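Search this site
Enter keyword

Flolisberg nursery app promises calmer mornings, but parents want to see the sums

2021-06-27

Reading time: 2 minutes

Parents at four nurseries in Flolisberg will be asked to use a phone app called Flastent from August, replacing the paper daybooks that go home in children's bags. The company behind it, Eren, says staff will save 30 minutes a day. It has not said how it arrived at that figure, or whether the time taken to type the entries was counted.

The nurseries are run by Bronia, which looks after about 800 children under five in the district. Its announcement says the app will give families "a fuller picture of every child's day", with notes on meals, naps and nappies sent as they happen. Parents already get most of this at the door, from the person who changed the nappy.

Bronia says the time saved will go back into play. Staff numbers will stay the same, and so will fees, at least until the end of the first year. The announcement is silent on what happens after that.

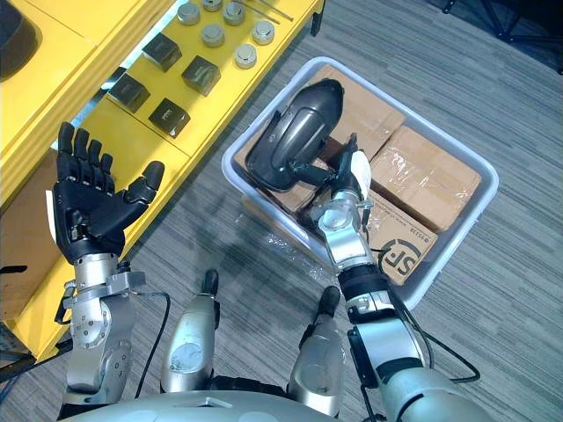
Cost and privacy

Each nursery will pay 1,000 a year for the service, according to a letter sent to families this month. The letter does not mention the tablets that room staff will need — Bronia confirmed later that these are extra, and that it is still collecting quotes.

Stavros Kyriakidis, whose twin daughters are in the toddler room at one of the four sites, has asked for the contract to be published. "I'm told the notes are kept safely," he said. "Where, and for how long? I've asked twice and been sent the same leaflet."

Eren said records are deleted when a child leaves, unless the nursery asks to keep them. Bronia has not decided whether it will.

A similar scheme was tried at one Bronia site two years ago, using different software, and was dropped before the spring. No report on it was made public. A spokeswoman said lessons had been learned but did not say which.

Families who do not want the app can ask to stay on paper. They have to fill in a form to do so, and for now the form is only available in the app.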